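Fliruven
Home Builds Wiki Log in

# fliruven-laundry: a data card, of sorts

Two arms, one table, and a hobby that has eaten the back half of a shared workshop.

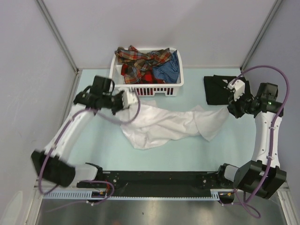 Hidayah Goh asked, on reading the first draft, whether anyone had considered just folding the laundry by hand, and then, more usefully, whether the two arms were logged on the same clock. They are now. Everything recorded before November was on two clocks that disagreed whenever they felt like it, and has been left out.

## What it is

192 recordings of two arms handling clothes and bits of cloth, driven by a person the whole time. There is no autonomy in this release. If something looks clever, that was a human with a sore wrist.

Of the 192, 54 are marked `bad` in the index. We kept them because failed grasps are worth having, and because throwing them out would have made us look better than we are. Filter them if you like.

## Layout

- `episodes/` – one folder per recording, numbered in the order we made them
- `index.csv` – episode number, task name, operator initials, good or bad
- `calib/` – joint offsets for both arms, plus a text file of apologies
- `tools/` – the Perron scripts, which convert, trim and occasionally crash

Joint positions are logged at 50 samples a second. Grippers are in the same file as the joints, last column for each arm. Zero is closed. It used to be open, and if you find a script that still thinks so, please tell us.

## Tasks

There are 5 task names in the index:

1. `pull_flat`
2. `fold_half`
3. `basket_out`
4. `basket_in`
5. `misc`

`misc` is what you think it is.

## The build

Mostly printed parts and aluminium. The controller boards run Ekari firmware with one change: the torque limit is lower than stock, after an argument between an elbow joint and a mug. The change is in `tools/limits.patch`. Put it back to stock at your own risk and move your mug first.

Cable routing is on its third version. Leave more slack at the wrist than seems reasonable, then a bit more. Clips go on the links, never across a joint. We tried across a joint.

## Known problems

- The left arm sags slightly when warm. Offsets were taken cold. Guess which one you get by mid-afternoon.
- White cloth on a pale table is hard on simple colour segmentation. Provau, our old masking script, gives up on it entirely and has been retired with full honours.
- Operators got better as they went. Early and late episodes of the same task are quite different in pace, so don't split train and test by number.
- Some task names were typed by tired people. `fold_hlaf` is the same as `fold_half`.

## Using it

Do what you want with it, short of claiming you folded the shirts. Corrections are welcome through the workshop's wiki page. Please include the episode number; "the one where it drops the sleeve" narrows things down very little.

Recent items
Perron 2: now crashes earlier
Wrist bracket, third attempt
Goodbye to Provau
Ekari boards: flashing notes
Shared bench hours, and who has the good screwdriver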